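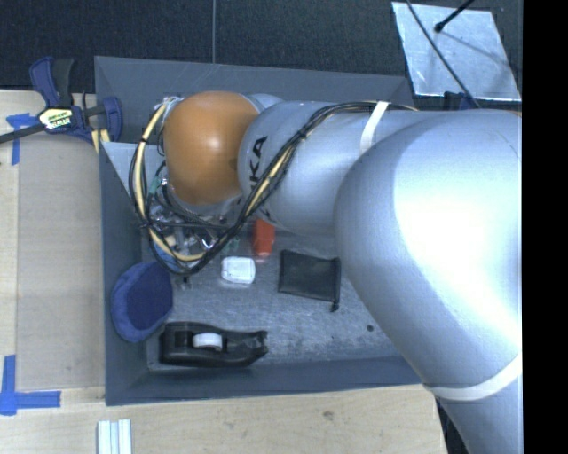

Silver arm over a grey bin

From: Hamisi Minja
To: old-trials list
Subject: Re: Prondoswood riot depositions - who took them down?

Neema, what a find! I read your message over breakfast and then read it again on the bus, and I've had the bundle open beside me ever since.

Neema Gachanja wrote on Tuesday:
> I've now been through the whole Prondoswood bundle, 182 leaves,
> and I'm stuck on the clerk. The first examinations are all
> question and answer, very tidy. Then from leaf 14 the questions
> vanish and we only get "this deponent saith". Is that a second
> writer, or the same man getting tired? And does anyone know
> why the miller was examined twice?
> Neema

I'm fairly sure it's two writers. Look at the way "magistrate" is shortened. Up to leaf 14 there's a raised "te" with a dot under it, and after that the word is written out in full nearly every time. The second hand also has a lovely looped d that leans right back over the word before it (there's a beauty in the ostler's statement, third line up from the bottom).

The missing questions are what I'd love to hear people's thoughts on. You can still half hear them! When the ostler says he "did not see the said Ní Mhurchú with any stick or stone, nor hear her call out", somebody has plainly asked him about sticks, stones and shouting, one after the other. I tried writing the questions back in for his statement and got a very believable little exchange. Guesswork, of course, so I've kept it in a separate file and marked it as mine.

As for the miller, have a look at the sum of money. In his first examination he says he lost flour worth 2 pounds. In the second he has remembered a broken door, a sieve and a good deal more flour, and he also remembers seeing Ní Mhurchú at the front of the crowd. I don't think the magistrate believed him. There's a small cross in the margin beside the sieve, and the same cross turns up beside the carter's story about being asleep in a hedge.

My typed copy runs to 1,240 lines so far, with the last few statements still to do. The bad patch is the water-stained corner, where I can read "went from thence to" and then nothing until "candle". If anyone has a better copy of that leaf I'd be very grateful, even a poor one.

Neema, would you mind checking my reading of the widow's name? I have Trundis, but the first letter could be a B on a bad day.

I'll send the ostler file to anyone who'd like it, just write to me off list.

Best wishes to all,
Hamisi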